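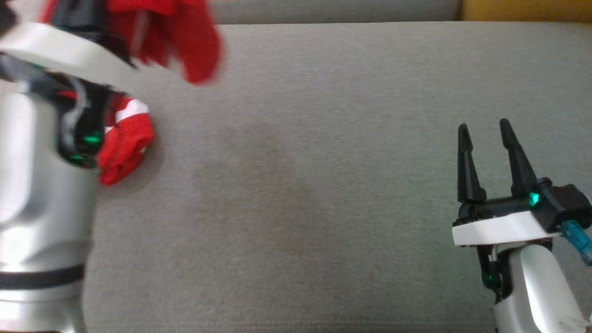 4.2 The couch as a sorting surface

I went into this part of the study convinced that people fold laundry on beds. I do, my mother did, and every detergent ad I grew up with has a bed in it. So when I started going through the diaries from the Mendonça households, I had a column ready for "bed" and a column ready for "table" and no column at all for the couch, which I had to squeeze in by hand on the second evening. By the end of September it was the fullest column on the sheet. A seat like the one in Figure 3, wide and light gray with a slightly fuzzy weave, does a job that a bedspread with a pattern on it can't do very well: put something red over it and you see the piece right away, down to the white stripe on the bunched one. I hadn't thought about background color as part of laundry before this, and I'm a little embarrassed by how long it took me.

Figure 3. Red textiles over a light gray seat.

Let me back up and say what we asked for. Each household kept a diary of where clean laundry went between the dryer (or the line) and the drawer. We logged 1,362 entries across 17 households, and an entry could be anything from a full basket to one stray sock. People wrote a time of day, a place, and whatever they felt like adding. Some of them felt like adding a lot! One diary has a running argument between two sisters about whether towels count.

The couch entries bunch up in the evening, mostly after dinner, and they tend to be small loads or parts of loads. Valquíria Rocha, who coded the diaries with me, noticed that people rarely wrote "folded on couch." They wrote "dumped," "left," "spread out," "went through." I had been lumping all of those together as folding, and she was right to make me go back and split them. Once we did, the couch looked much more like a place for sorting - finding the pairs, pulling out what belongs to whom, checking for spots - and the folding itself often happened somewhere else, or never. (Plenty of clothes in these diaries go straight from the cushion to the body.)

Small knitted things are the interesting case. Shirts and pants can be dealt with one at a time, but a sock can't be finished until the other one turns up, so it waits, and a seat cushion is a pretty good waiting room. It's flat, it's low, and you can leave a row of singles along the back while you keep digging. The trouble is the gap between the cushions. Three households reported losing things down there during the diary period, and one of them got back a sock that wasn't from that month's wash at all.

I should say something about upholstery, because it came up more than I expected. People with pale couches were pickier about what they put on them. They mentioned damp items, lint from dark towels, and above all red things, which several people simply don't trust. One woman in the Druren apartments keeps an old sheet on the armrest for exactly this and spreads it out before anything red comes near the seat. Fabric like the gray one in the figure also shows faint darker patches pretty easily, and on a weave with a bit of fuzz I find it hard to tell by eye whether I'm looking at a shadow or a discoloration. We asked people to run a hand over the spot before writing down "stain," and the number of stains in the diaries went down after that. I wish we'd put it in the instructions from the start.

Two of the households had no couch, and I went back and forth on whether to keep them in this section. I kept them. Both used an armchair in nearly the same way, just with smaller piles, and one of them called the chair "the station," which I liked enough to borrow for our coding sheet. The Komus households, where the living room and kitchen are one room, moved between couch and table so often that I stopped trying to assign a single place per load and allowed two. Section 4.3 picks up with the table.

3 comments | 17 shares

Contact the Wemerance project | Back to top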